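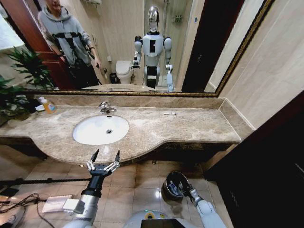
2024-09-25

I said in February that I would write something fair about the robotics club once I had spent enough time with it, and I kept putting it off because I wasn't sure I could manage the fair part. My kid joined last year. I drive, I sign forms, and since this summer I sit in on sessions at the Sheehan house, where the club does what it calls home tasks. So I have now watched a lot of robotics, most of it from the edge of a bathtub or a bottom stair.

The project is for the Stitlow, a student contest where teams get a humanoid to do chores in an ordinary house. Ours is the bathroom tidy-up. The robot is supposed to clear small things off a vanity, put them in a bowl and set the bowl down somewhere sensible. A student stands next to it in a harness with a controller in both hands and steers. Every run gets recorded, and the recordings are what the software is later supposed to learn from.

My first complaint is with the word "autonomous," which is on the club's flyer twice. I have been to a good number of sessions and have yet to see the thing do a chore without a teenager driving it. When I brought this up I was told that the autonomous part comes after the data part. Fine. But then the flyer should say "we are collecting data," and I suspect fewer parents would have paid the $149 for that.

My second complaint is the mirror. The kids worked on this for weeks before anyone asked what a big mirror would do to a robot that gets by on its cameras. There's a second countertop in there! A second toilet! A second robot, with a kid standing beside it! I'm told the software will sort that out when it has seen enough examples. I'm told that about nearly everything. The marble is blotchy, the bowl is dark, the little white tube by the backsplash is small and white, and the answer each time is more examples. They have 2655 recorded runs on the drive so far. How many of those are any good? I asked, and got three different answers from three students, one of which was "define good."

Siobhán Ní Bhriain, who runs the club, doesn't mind when I do this. She taught shop for a long time before she taught robots and she has the patience for it. Her view is that the contest is the least important part, and that I'm grading the machine when I should be looking at what the kids can do now. She may be right. She also has a way of saying it that ends the conversation, and I'd still like my question about the recordings answered.

So, the kids. Here I have to give some ground. My son used to quit a jigsaw puzzle if the first corner was missing. Last week he spent most of an evening on how to come at the rim of a bowl with a two-finger gripper. Too flat and the fingers push it along. Too steep and it tips, and the stuff in it slides to one side. He tried it his way, then he tried it another girl's way, then he admitted hers was better, out loud, in front of people. I would have paid $149 for that alone, though I'd prefer they didn't hear it from me.

They also keep a decent logbook, which surprised me. Every failed run gets a line with a cause. Reading through it, I'd say a fair share of the causes are "driver," a fair share are "cable," and the ones marked "unknown" are the most honest entries in there. Those cables bother me, by the way. They lie all over the tile right where the students are walking while they look at something else. I've asked for tape and I will keep asking.

Then there is the matter of scoring. The Stitlow gives 6 minutes per task. I can clear that counter in less time than it takes me to type this sentence, soap dispenser included, and so can any four-year-old with a reason to. The team's best run, with a human driving, used nearly all of it. I understand that this is how early machines are. I've read the Rellance newsletter that the club passes around, where every issue has household help arriving any day now, and I would like one of its writers to come and sit on our bathtub for an evening.

The other team in our area, Rirovik, is doing a kitchen. No mirror. I think that was smart, and I said so in the car, and was told that kitchens have "way worse problems." He listed them until we got home. Shiny pans, drawers, glasses, a fridge door that swings back.

There are 4 sessions left before the contest. I've signed up to drive for all of them, and I'm bringing my own roll of tape.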